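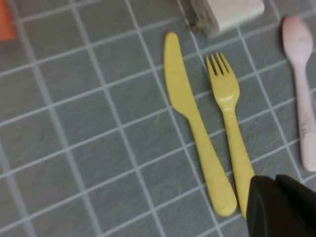
Figure 4. A yellow plastic knife with a rounded tip, lying on grey tiles.

4.2 Family words and where they live

I had expected the harbour vocabulary to be the richest part of the Tulo material. I grew up hearing it, my uncles shouted it, and when I wrote the first plan for this project I gave the boats two whole chapters and the kitchen a paragraph. Well, the kitchen has eaten the boats. Of the household words we collected in Flurnport, the ones that people laughed over, argued about and rang me up to correct were nearly all words for small things used at mealtimes, and most of them were words that one family used and the family next door had never heard.

By a family word I mean a word that a speaker uses at home, knows to be odd, and would not use in a shop. The last part matters. Plenty of older speakers have a local word for a ladle or a dishcloth, but they will happily say it to a shopkeeper and the shopkeeper will hand over a ladle. That is dialect, and I deal with it in section 4.4. A family word is a bit more private than that. People dropped their voices when they told me theirs, even in their own front rooms.

We visited 133 households on 17 streets, all between the old market and the bus depot. Kelly Trindade did the streets on the hill and I did the flat ones (my knees, her choice). We used the same short list of prompts everywhere, but we let people wander, and I am glad we did. The blunt table knife given to a small child is a good case. It wasn't on the list at all. It came up while Kelly was asking Gilmar Brandão about bread, and he told her that in his mother's house that knife was "the mayor", as it was put on the table every day and did no work. He still calls it that. His wife, who comes from Wukero, calls it "the spoon's cousin", and their daughter uses both, depending on which grandmother is in the room.

After that we asked everyone. Some people had no special name for it and looked at us kindly. Others had a name straight away and couldn't believe there was any other. The names fall into loose groups. There are names that tease the knife for being useless, like Gilmar's. There are names taken from a child in the family, usually the first one to own such a knife, so that in one house every blunt knife is "a Nina" although Nina now has children herself. And there are names that come from a child's mistake, a word said wrong once at the age of two and then kept by the adults for decades. This third group was the biggest, and the one people were fondest of.

The Moura brothers gave me the most trouble here, and I mean that warmly. Odair and Edivaldo were raised in the same house, sat at the same table, and don't agree on what the knife was called. Odair says "fafa". Edivaldo says it was never "fafa", that "fafa" was the butter, and that the knife was "the fafa's thing". I interviewed them separately at first, then together one evening at the Saludo café, and they went at it until the chairs were being put up. I have entered both words. I have also marked both as doubtful, and each brother has asked me to take the mark off his own one.

What interests me in that quarrel is how sure they both are. Neither has said the word outside the family, so it has never been tested against anyone else's. A dialect word gets corrected every time you go shopping. A family word has only a handful of people looking after it, and if two of them drift apart there is no one to settle it. I think this explains why the words change so quickly between generations, faster than anything in the harbour list, though I would want more three-generation households before leaning on that too hard.

There is a question of age as well. Our oldest speakers gave us fewer family words than I had guessed, and speakers in middle life gave us the most. Vanderleia Furtado, who is 71 and read a draft of this section, told me I had this the wrong way round. She said older people have just as many but have lost the people they said them to, and that you can't very well say "pass me the mayor" in an empty kitchen. I went back to two of the houses on her street in July with that in mind, this time with a sister or a cousin sitting in, and both visits turned up words we had missed. Two visits is not much — but I have changed my method for the second round of interviews, and from now on we talk to people in pairs wherever they will let us.

In all we have nearly 200 family words written down, and I don't claim that is the full stock of even one street. Spelling has been a headache. Most of these words had never been written by anyone, and when I asked people how to spell theirs they often got shy, or spelt it differently at the end of the visit. I have kept the speaker's first spelling in the list and put any others in brackets. Where a speaker refused to spell it I have gone by sound and said so.

The names for serving dishes follow much the same pattern, with one difference to do with weddings, and I turn to those next.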